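Girkero Workshop News, May 2022
House rules for the handheld grippers

Hello again, everybody, and thank you for the pile of comments on the last issue. Quite a few of you asked if we could finally put our recording rules somewhere other than the whiteboard, so I sat down with Helju Navickas and a large pot of coffee and we did just that – it took most of an afternoon, but I think we ended up with something people will use.

The rules cover anyone recording tabletop work by hand for the Warkden arms, new folks and old hands alike. We now have 214 recordings in the shared folder, and the ones that gave us trouble nearly all had the same small faults: a cable tugging at the wrist, or a start with the jaws half shut.

Before you begin, look along both cables and make sure your arms can reach the far side of the board with slack to spare. Keep your sleeves clear of the jaws. Set out only the pieces your task sheet calls for, and let the small ones lie wherever they land, even on their sides, if the sheet says so.

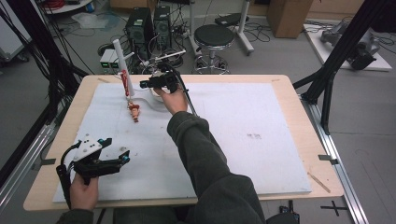

While you are recording

Move at the pace you'd use to set a table for company. Keep both grippers over the board between moves, and open the fingers all the way before you go in for a piece. If you drop something on the floor, stop and mark the recording as ended – please don't reach down for it with a gripper in your hand!

When you finish, write your initials and the task number in the Jarkix log the same day. Helju reads every entry, and she'd love a line or two about anything that felt awkward.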